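Review: the Betulon hand-held gripper tool, seen at the Murside open day

Filed under: Automation for laundry and linen services
Visited: 7/23/22

The Betulon is a gripper held in the hand by a person, who uses it to carry out ordinary tasks so that a robot may later be taught to do the same. It is offered by Kotian to laundries, care providers and training centres considering automated handling of linen. Murside opened its workrooms to trade visitors for one day, and members of our equipment panel attended in order to assess the tool at close quarters. The tool was not lent to us, and the remarks below rest on the open day alone.

What was offered

Visitors were received in groups and given a short talk by Elango Annamalai, who leads the household tasks programme at Murside. The talk set out which jobs had been chosen and in what order they would be attempted. Towels came first. Fitted sheets, which most of our members would regard as the greater difficulty, were left out of the programme altogether, and Mr Annamalai was candid that no date had been set for them.

Each group then moved to the workroom and was free to put questions to the operators. We were told that a full set of recordings for one task consists of 194 attempts, and that an operator is expected to complete no more than 80 of these in a working day. A printed sheet gave the same figures, together with the rules on rest breaks.

Handling and comfort

Visitors were permitted to hold the tool for a few minutes each. The grip is bulky. Members with smaller hands found that the wrist tired quickly when the arm was raised, and one member asked to stop early. The fingers open and close evenly under light pressure, and there was no difficulty in learning the movement. A smaller handle would be welcome, and Kotian's representative confirmed that the request had been made before.

Suitability for cloth

The panel's main interest lay in soft goods. A towel changes shape each time it is lifted, and a tool which manages a cup or a box may be of little use with it. In our trial the fingers took hold of a folded edge without trouble. They were less certain on a flat towel laid on a table, where two of our members had to gather the cloth before it could be raised. Thin pillowcases gave the poorest result and slipped on several occasions.

Loading and unloading receives more attention at Murside than folding does, and we consider this sensible. Folding draws the larger crowd at exhibitions, yet staff in our members' premises spend a good part of each shift bending over machines and baskets.

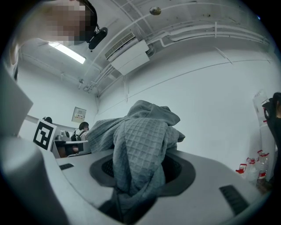

Aravind Thomas
Equipment Reviewer, Momine Linen Services Association

Waffle cloth of this kind is a fair test. It bunches readily, and a length of it can lie across the rim of an opening while one end hangs well down inside. An operator must decide which part to take first, and the panel would have liked to hear more on how that choice is taught. The written guidance we were shown deals with it in a single paragraph.

The working position also deserves comment. Leaning over an appliance with a small camera strapped to the head is tolerable for a short period, but employers should consider the height of the machine and the length of each session before adopting the method. We would advise a trial period of 2 weeks with any new operator.

Assessment

Ease of learning: good
Comfort in prolonged use: fair
Grip on thick cloth: good
Grip on thin cloth: poor
Written guidance: fair

Kotian did not supply a price on the day and asks that enquiries be made in writing. Hire is available to organisations only, for a minimum of around 100 hours of use. The panel recommends the Betulon to training centres with a settled programme of work. Smaller laundries are advised to wait until the revised handle has been issued, and to ask for a trial with their own linen before signing an agreement.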